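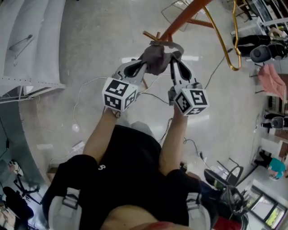

Figure 3. Cloth task with two hand-held grippers, seen from above the operator. The marker cubes are mounted at the base of each gripper.

Research > Robotics > Equipment Planning
By Siyabonga Ngubane and Johannes Van der Merwe | Jan 23, 2021
17 shares | 2 comments

4.2 Choice of equipment under a fixed budget

In the first plan of the Trirholm project, we wanted to buy one robot arm and to collect all demonstrations with it. The quotation from Andley arrived in December and it was higher than the amount we could spend in the first year. We therefore divided the purchase into two stages. In the first stage only hand-held grippers are bought, and a person carries out the task with them, as in Figure 3. The arm is moved to the second stage.

Each pair of grippers from Poltow costs 800 dollars, without the printed markers. We planned for eight pairs, of which two are kept as spares. The finger pads are listed separately in the budget, as they are a part that wears - we had forgotten this in the earlier version. Printing of the markers is done in our own workshop at Mnguni and is counted as labor.

Cloth was selected as the first material for a practical reason: it is cheap to replace. Racks and hangers were entered under furniture, and this caused some delay with the purchasing office. We advise other groups to ask early which budget line such items belong to. The cost of the second stage is treated in Section 4.3.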